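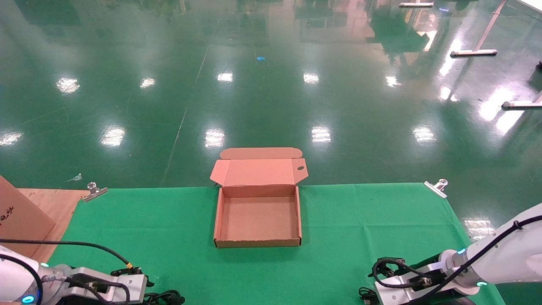
How to Teach a Two-Armed Robot to Close a Box: Notes for Student Clubs

Posted in September by the Irkstead Robotics Club
14 comments | 37 shares

If you have been following our club for a while, you'll know that we spent most of last year on wheels. We built things that drove, things that drove and bumped into walls, and one thing that drove very nicely until it met a rug. This year we wanted to try arms, and box closing turned out to be a wonderful first task (we would recommend it to any club that has access to a pair of arms and a bit of patience). The material costs next to nothing, everybody already knows what a closed box looks like, and it needs both hands, so you can't get away with ignoring one of them.

What follows is the way we do it at our Wednesday sessions. We have 16 members this year, and most of them had never touched an arm before they joined, so I've tried to write this for somebody in the same position.

What you'll need

A pair of arms with simple two-finger grippers, and some way to move them by hand or by remote control while the computer records. A sturdy table. A piece of cloth big enough to cover the working area, with clips to hold it. A stack of cardboard boxes with attached lids, the sort with a tuck-in flap at the front. We went through 10 of them in our first month, so do buy more than you think you want!

Step 1: Set up the table

Lay the cloth flat and clip it at the two back corners. We like green because tan cardboard stands out against it, and our table has a light wooden top that is a bit too close to the color of the boxes for comfort. Pull the cloth snug before you fasten the second clip. A wrinkle no bigger than a pencil will catch the front edge of a box and turn it a few degrees, and then you'll spend half the evening wondering what you did wrong.

Keep the cables where you can see them, and before anybody starts recording, move both arms slowly through their whole reach. You are looking for a cable that pulls tight or drags over the place where the box is going to sit. If it does either one, stop and reroute it.

Step 2: Get the box ready

Fold up a new box and then open and close the lid by hand five or six times. Fresh cardboard is stiff along the hinge and wants to spring back, and it's much kinder to beginners to start with a crease that has loosened up a little. Leave the box empty for now. You can add contents later, once closing it has become boring.

Set it near the middle of the cloth with the front wall toward you and the lid standing up at the back, leaning away slightly. Both grippers should start low and out to the sides, one at each front corner of the working area. We call this "home," and every attempt begins from it. Look at the two small dust flaps up where the lid meets the walls, too. They need to fold inward before the lid comes down, and forgetting about them is far and away the most common mistake our new members make.

Step 3: Do it yourself first, slowly

I know this sounds silly, but please don't skip it. Sit at the table with the arms switched off and close the box using only a thumb and one finger on each hand. Have a friend write down each thing you do. Our list came out like this:

Left hand steadies the side wall.
Right hand folds in the right dust flap.
Right hand steadies while the left folds in the left flap.
Both hands bring the lid forward.
One hand bends the tuck flap down, the other holds the lid.
Press gently along the front edge until the flap slides inside.

Yours may be a little different, and that's fine. The important thing is that the whole group agrees on one order and sticks to it. We had two members who each did the flaps in the opposite order, and our first batch of recordings was a real muddle because of it.

Step 4: Record your first attempts

Work in pairs. One person moves the arms and the other watches the box and calls out anything worrying. Go at half the speed you'd like to go. Cardboard bends before it slides, so a gripper pushing too fast on the lid will shove the entire box backward across the cloth.

After every attempt, open the box, put it back in place and return both arms to home. Our rule is that 17 clean attempts make a set, and then the pair swaps with the next one. By then your shoulders will be asking for a break anyway.

Throw away any attempt where a hand came in to rescue the box. It's tempting to keep the nearly good ones (I've argued for a few of my own, with no success), but the robot will learn from whatever you hand it.

Step 5: Move things around a little

Once you have a few good sets, shift the box slightly to the left, then to the right, then turn it by a small amount. Lean the lid a bit farther back. Small changes are plenty. We got greedy and turned the box nearly sideways in our second week, and the arms simply couldn't get to the far flap.

Step 6: Let the robot try

Train on what you've got and run the result with one person's hand on the stop button the whole time. Expect the lid to come down quite nicely and the tuck flap to be a mess. Ours folded over on itself again and again, and what finally helped was going back and recording the last part separately, with the gripper coming in a touch lower and pressing from the middle of the flap outward.

A few odds and ends

Retire a box when its hinge goes floppy or a corner splits.

Write the box number on the bottom in marker, so you know which one you were using if something strange shows up later.

Check the gripper fingers for cardboard dust at the end of the night. A dry cloth does the job.

If your room has a shiny floor and a lot of ceiling lights, as ours does, try to point your cameras down at the table as much as you can and keep the same lights on for every session.

Next month we're going to put something inside the box before closing it, and we're still arguing over what. Suggestions are very welcome in the comments, particularly soft things that don't roll.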